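Cómo se sujeta una piedra en un anillo

Cuadernos Clollura para lectores de primaria
Texto: Ifigeneia Liapis

Una piedra preciosa no se pega al anillo con cola, salvo en algunas piezas sencillas de bisutería. En joyería se sujeta con metal. La parte del anillo que agarra la piedra se llama engaste, y la persona que hace ese trabajo se llama engastador o engastadora.

Las partes de la piedra

Una piedra tallada tiene caras planas y pulidas, llamadas facetas. La faceta grande de arriba es la tabla. El borde más ancho, el que rodea toda la piedra, es el filetín. La mitad que queda por encima del filetín es la corona y la mitad que queda por debajo es el pabellón.

El filetín es la zona importante para el engaste. El metal se apoya por debajo de él y se dobla por encima, de modo que la piedra no puede subir ni bajar.

Engaste de garras

Una garra es una varilla corta de metal. El anillo más común con una sola piedra redonda lleva 4 garras, repartidas a la misma distancia. También hay anillos con seis. El trabajo sigue este orden:

Se mide el ancho de la piedra con un calibre.
Se corta una pequeña muesca en la cara interior de cada garra, todas a la misma altura.
Se coloca la piedra y se comprueba que está horizontal.
Se doblan las garras sobre la corona, de dos en dos y en lados opuestos.
Se redondean las puntas con una fresa hueca.

Si se apretara primero un solo lado, la piedra se inclinaría. Ocurre lo mismo al tensar la piel de un tambor.

Engaste de bisel

El bisel es una pared fina de metal que rodea la piedra entera. El borde se empuja hacia dentro, poco a poco, hasta que cubre el filetín. Protege más que las garras, pero deja ver menos piedra. Es un sistema muy antiguo: hace más de 4.000 años ya se hacían joyas con piedras rodeadas de metal. 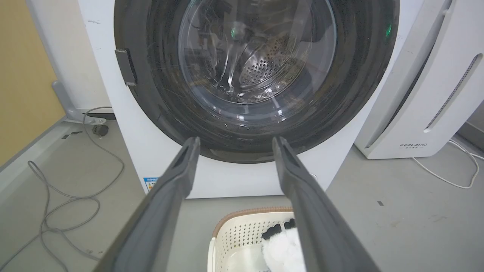

Lavadora de carga frontal, puerta cerrada.
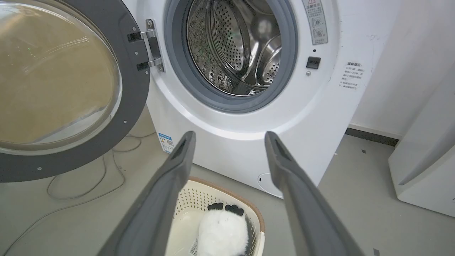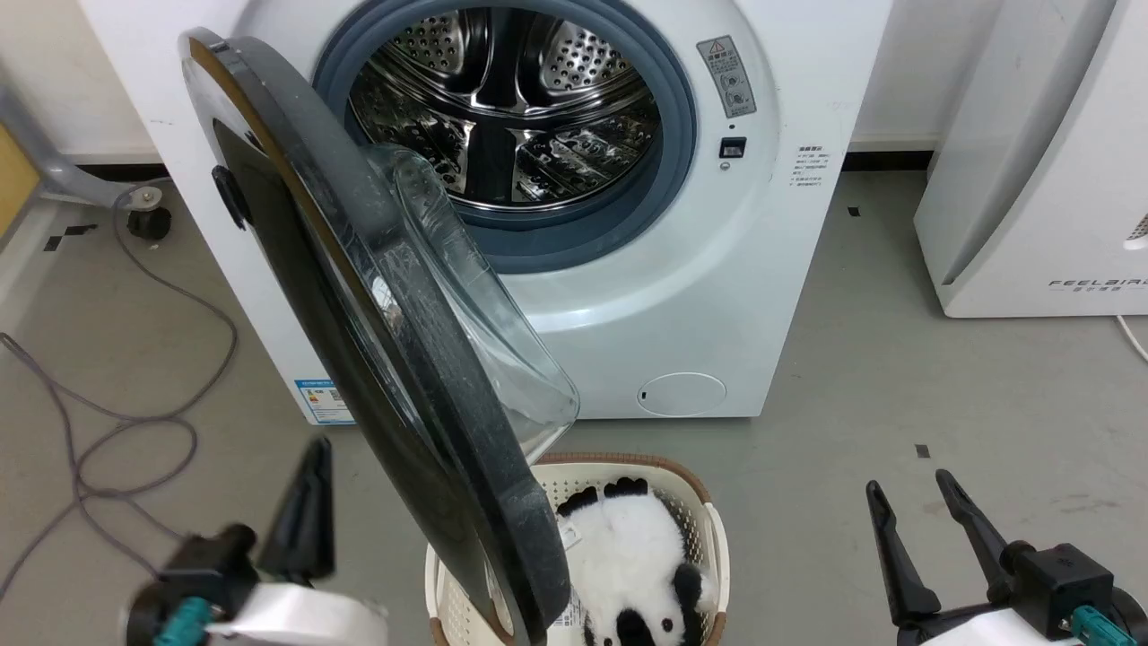 Zoia Hutsuliak pregunta si una piedra puede moverse dentro de un engaste bien hecho. Dice que el anillo de su abuela suena un poco cuando lo acerca al oído y lo sacude, y que las garras parecen enteras. La respuesta es que sí puede moverse. El metal se desgasta con el roce y una garra puede abrirse con un golpe pequeño, sin que se note a simple vista. Si la piedra suena, hay que guardar el anillo y llevarlo a un taller.

Engaste de carril

En el carril, las piedras van en fila entre dos paredes paralelas de metal. Cada pared tiene una ranura por dentro y el filetín entra en ella. Entre una piedra y la siguiente no hay metal. Todas deben medir lo mismo, porque una piedra más estrecha quedaría suelta.

Engaste de pavé

Pavé es una palabra francesa que significa «pavimentado». Se cubre una superficie con piedras muy pequeñas, cada una en su agujero, y se levantan granitos de metal con un buril para sujetarlas. El modelo Deschamps, un broche que aparece en la lámina central del cuaderno, lleva 888 piedras colocadas de esta manera.

Palabras nuevas

Buril: barra de acero con la punta afilada, para cortar o levantar metal.
Calibre: instrumento para medir anchos y grosores.
Filetín: borde más ancho de una piedra tallada.
Fresa: pieza giratoria que corta o redondea.

Actividad

Modela un anillo de plastilina y usa un garbanzo seco como piedra. Haz primero un bisel y después un engaste con 4 garras. Dale la vuelta al anillo en cada caso y anota si el garbanzo se cae.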